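Rukhsana Jadoon has 15 minutes for me, she says, then there's a call. We end up talking for 27. She runs the office side of Stikden, and in August she took over the small meeting room and started moving things.

"It was all chairs and cables," she says. "You came in with a coffee and there was no place to put it."

First job was the table. Light yellow wood, square, one black pedestal in the middle. She likes the pedestal – no legs to kick. "Four corner legs in a little room, forget it. You bang your knee every single time."

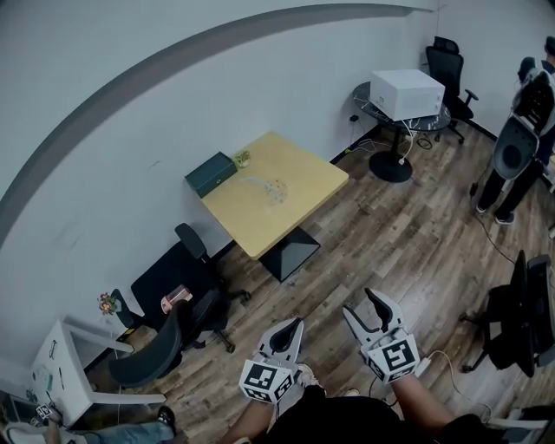 The plant was her idea too. A succulent, becuase she forgets to water. The dark green box with the lid stays next to it. "People need one thing on a table that's nice to look at. One or two. Then stop."

And the chairs? She sighs. Office chairs wander, she says. Somebody borrows one, brings back a different one. The mesh one with the headrest is the one everybody wants, so she parks it in the back corner behind the round glass table. Harder to steal from there.

The cables are the sore point. They still hang off the side table down to the floor. Tomás Tavares keeps promising a clip or a tray or somthing. "Ask him," she says. "Really, ask him."

Wrappers, crumbs, bits of whatever left on the tabletop – she wipes it down at four, most days. Would she change the gray walls? No. "I like the stripe."

Her phone goes. She's already standing.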